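Lalthorpe bench book, December, after lunch

Pencil cases, continued

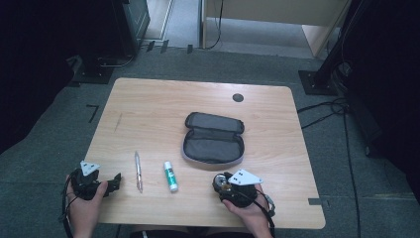 I have been putting off the business of the travel kits for longer than I care to admit, and today I finally sat down with it properly. The question is what goes in the pouch that each visiting student carries between the drawing room and the workshop, and in what order, and whether it can be packed without the usual rummaging. I started with the smallest set I could get away with, one ballpoint pen and one glue stick, and the gray zippered pouch opened out flat in the middle of the table with the lid folded back to the far side. I like that pouch more than I expected to. With the lid laid right over you can see into the lower half all at once, and the rounded corners mean there is no tight little spot where things disappear. My only complaint is the dark lining, which is handsome but swallows anything black. A silver pen shows up nicely against it, and so does a white glue stick, so perhaps the answer is to be fussy about the colors of what we buy and leave the pouch alone.

Pen first, I think. I went back and forth on it. If the glue goes in first it wants to roll, and then you are chasing it with the pen in your other hand, and by the time the zipper is coming round you have lost your patience. Pen along the back edge by the hinge, clip facing up, then the glue stick in front of it to hold it there. Cap checked before it goes in, please! We all remember the Doucet kits, and the one that had to be thrown out, pouch and all, after a glue stick spent a long weekend in it with the cap half on.

Costs, while I have the old sheet beside me. The Gravton order last time came to 660 pouches, and the stockroom shelf says we have used fewer of them than I would have guessed. The count in the ledger is 3,205 pens and 2,298 glue sticks, all sizes lumped together, so we are not short of anything. What I would love is for somebody to split the glue sticks by size, because the fat ones will not let the zipper close over the ruler once we add it, and I keep pulling them out of the same bin.

Things to try next time I have the table:

Short ruler, laid diagonally. I suspect it will fit but I want to see it with the lid shut.
Eraser and sharpener together in the near corner.
The same kit in one of the Pluto pouches (stiffer sides, if I remember right, and a coarser zipper).
A strip of pale cloth tape inside the lower half, to see if it helps with the dark lining.

Small housekeeping note. The pale oak table is the nicest one we have for this, good light color and enough space to spread a kit out, but small parts do find their way to the hole at the back of the top, so keep erasers and sharpeners well to the front. There is a faint scuff across the left side too. I had a go at it with a damp cloth and got nowhere, so I am calling it part of the table now.

Each kit should come to 5 pieces when we are finished, pouch not included, and I would like to keep it there. Every time this comes up someone wants to add a highlighter, and then a second pen, and then we are back to the old bulging cases that nobody could close.

Left the packing order on a card in the top drawer. Please scribble on it if you find a better one.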